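Section 4. Setting Up and Looking After the Wedden Hand-Held Gripper for Garment Work

This section picks up once the gripper is charged, paired and on your shelf. If you still have the shipping ties on the arms, go back to Section 3 and cut them off first. Everyone wants to skip ahead to folding sweaters (we do too!), but a gripper that has been set up with care is so much nicer to work with that you'll be glad of the extra few minutes.

4.1 What you need

The gripper, with two ribbed finger pads fitted
The lint brush from the Grorkia care kit
A dry microfiber cloth
The small hex key (taped inside the lid of the case)
One spare pair of pads
A knit sweater or a similar soft garment
A bed or a wide table with a blanket on it

4.2 Checking the jaws

1. Turn the gripper off and hold it with the pads pointing up.

2. Squeeze the trigger slowly until the pads meet. They should touch along their whole length. If only the tips touch, go to 4.5.

3. Let the trigger go. Both jaws should swing back together and stop at the same time. One jaw lagging behind the other nearly always means lint in a joint.

4. Look at the pivot pins. Each one should sit flush in its arm. If a pin stands proud, press it with your thumb. If it moves, stop and contact your Ernstead service desk.

5. Repeat steps 2 and 3 a few times. You'll soon get a feel for a healthy jaw: a light pull, then a soft stop.

CAUTION: Keep fingers, long hair and drawstrings away from the short links between the inner and outer arms. They close faster than the pads do.

4.3 Preparing the bed

Beds make wonderful practice surfaces. They are wide, they give a little under the pads, and they are where most folding happens at home anyway. A plush blanket is harder than a sheet because the pads can pick it up along with the garment, so learn on the plush one and the sheet will feel like a holiday.

1. Pull the blanket smooth where you plan to work. Wrinkles elsewhere are fine.

2. Lay the garment down with plenty of blanket on at least one side of it.

3. Switch on the gripper and wait for the long tone.

4. Open the jaws all the way and bring them in low over the cloth. Don't close them yet.

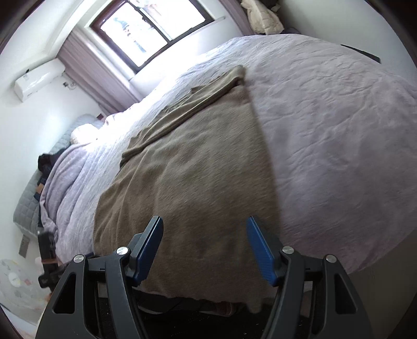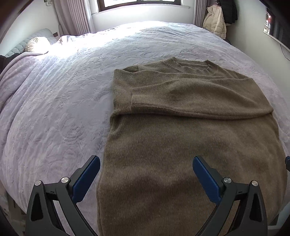
Jaws wide open over brown knitwear, with the ribbed faces of both pads in view.

5. Hold this position while the gripper takes its zero reading. The status light blinks 17 times and then stays on. If you bump the trigger during the blinking, let go and start again from step 4.

6. Lower the pads until the tips just press into the knit, then close gently. Take hold of one layer, lift it a hand's width, and set it down again.

NOTE: Moushumi Miah, who wrote the first draft of this section, suggests beginning at a sleeve cuff. The ribbing gives the pads a firm edge to find. Hems are next easiest. Leave the middle of the body panel until you're comfortable, as a flat stretch of knit likes to slide away from you.

7. If you come up with sweater and blanket together, open the jaws, smooth both layers, and try again with less downward pressure. It's a small change of the wrist and very satisfying when it clicks.

4.4 Cleaning after each session

Fuzzy knits shed. After one afternoon of sweaters you can find a surprising amount of fluff between the ridges.

1. Turn the gripper off.

2. Brush each pad along its ridges, from base to tip. Brushing across them pushes lint deeper.

3. Brush the joints and the openings in the outer arms.

4. Wipe the pads with the dry cloth. Do not use fabric softener sheets; they leave a film, and the pads lose their grip.

5. Log the number of closes shown on the display. Clean the joints thoroughly every 200 closes, even if they look fine.

4.5 Changing or realigning the pads

Swap the pads as a pair. A new pad facing a worn one will pull the cloth to one side.

1. Open the jaws fully and turn the power off.

2. Loosen the screw behind each pad with the hex key. Two turns is enough.

3. Slide the old pad off its backing and slide the new one on until it clicks.

4. Close the jaws by hand so the pads line themselves up against each other.

5. Keep them closed while you tighten both screws, a little on each side in turn.

6. Run the zero reading again (4.3, steps 3 to 5).

CAUTION: Don't glue a loose pad. Glue gets into the click-fit and the whole finger then has to be replaced.

4.6 If something seems off

Display shows code 11: the zero reading was interrupted. Repeat it.

Display shows code 274: one jaw is not opening fully. Clean the joints, then repeat 4.2.

Pads squeak on knitwear: film on the ridges. Wipe with a cloth barely dampened with water and let them dry overnight.

Grip feels weak on thick folds: check the pads for wear first. If they look good, raise the grip setting one step on the Patwary menu.

For anything else, write to Gearóid Mac Carthaigh at the Ernstead service desk and include your close count and the code on the display. Section 5 covers two-handed folding with a pair of grippers.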